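Nustmont plans robot cell in simulation before spending on hardware

May 29, 2021

The parts shop at Nustmont is getting its first robot arm, and the team has decided to work out the shopping list on screen before any order goes in. The board signed off on the plan this month, with 105 hours set aside for simulation work and a hardware purchase penciled in for January.

Iona Moncrieff, who runs the project, could hardly be happier about it. "We get to try the whole thing before we own it," she said. "I've wanted to do this for years — and we can change our minds as often as we like!"

The job itself is simple enough: pick small parts from a tray and load them into a test fixture at the Bidham site, up to 2,000 times in a shift. What the team has to settle is which arm, which gripper and how many cameras.
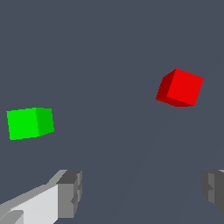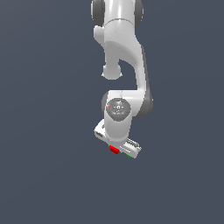
Two views from the simulated cell, one close to the gripper fingers and one from outside the arm.

Cameras turned into the liveliest part of the budget talks. The first draft allowed for a single overhead unit, and the team has since added a second one near the gripper. From outside, the white body of the hand covers most of what goes on underneath, and a bit of green shows only as a thin sliver at its lower edge. The close view gives both fingertips with the gap between them, and Moncrieff says that settled the matter for her. The extra camera also means another cable run and a bigger computer, so those are now on the list too.

Quotes for the arm are in from Zaltov and Mowat. Both suppliers have agreed to hold their prices for 40 days, and both include training for the shop crew. Spare fingertips are being priced separately, in a pack of 200, and the team would like to see that number come down a little.

Still to be decided is the fencing around the cell, which depends on how fast the arm ends up running. Moncrieff expects to have speed figures from the simulation before the quotes run out, and staff at Bidham have been invited to come by and try it for themselves.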